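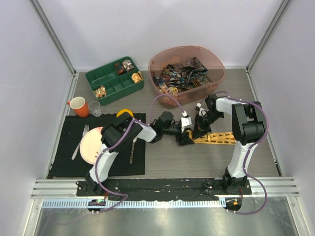 Care of Table Linens and Everyday Place Settings

Tenant Services, Sesberg Residences
Household Guidance, Sheet 18

Residents are encouraged to treat table linens promptly after use. Most stains on cotton and linen can be removed at home with cold water, ordinary dish soap and a little patience. Items that carry a "dry clean only" label should not be treated by the methods given in this sheet.

Before washing

Shake cloths and napkins outdoors or over a sink. Lift solid food with the back of a spoon, working from the outer edge of the mark toward the center. Do not rub. Blot liquids with a plain white towel, as dyed towels may transfer color.

Wine, coffee and tea: Rinse from the reverse side under cold running water. Apply a small amount of dish soap, leave for 30 minutes and rinse again. Repeat if any color remains. A stained cloth should not go into the dryer.

Grease and salad dressing: Cover the mark with cornstarch and leave it overnight. Brush off the powder, work in dish soap with the fingertips and wash in the warmest water the label permits.

Candle wax: Allow the wax to harden, then lift it with a dull knife. Place the cloth between two layers of plain paper and press with a warm iron, moving to clean paper as the wax is absorbed. Colored wax may leave a tint – treat this as a dye stain and test any product on a hem first.

Washing and pressing

Do not fill the washer more than two-thirds full. Fabric softener leaves a coating on napkins and reduces their ability to absorb, and it is best omitted. Linen should be ironed while still slightly damp, on the reverse side for dark colors.

Large tablecloths are easier to press if folded in half lengthwise, ironed on both outer faces, then opened and finished along the center. Residents using the shared laundry rooms should note that the pressing tables are 47 inches long, and wider cloths should be kept off the floor with a chair placed alongside.

Plates, glasses and flatware

Plates with metallic trim should be washed by hand. Stack them with a paper towel or felt disk between each one. Glasses are stored upright, as the rim is the weakest part.

Cloudy glasses may be soaked in equal parts white vinegar and warm water for roughly 30 minutes. If the cloudiness remains, the surface is probably etched and cannot be restored.

Stainless flatware should be dried at once, particularly in the Figueiredo building, where the water is hard. Knives and forks left in a damp basket will develop small rust spots – these can usually be removed with a paste of baking soda and water.

Storage

Linens must be fully dry before they are put away. Roll seldom-used tablecloths around a cardboard tube covered with clean cotton. Folded cloths should be refolded along different lines every few months. Plastic bags are not recommended.

Related guidance: Sheet 31, Cutting Boards and Wooden Utensils.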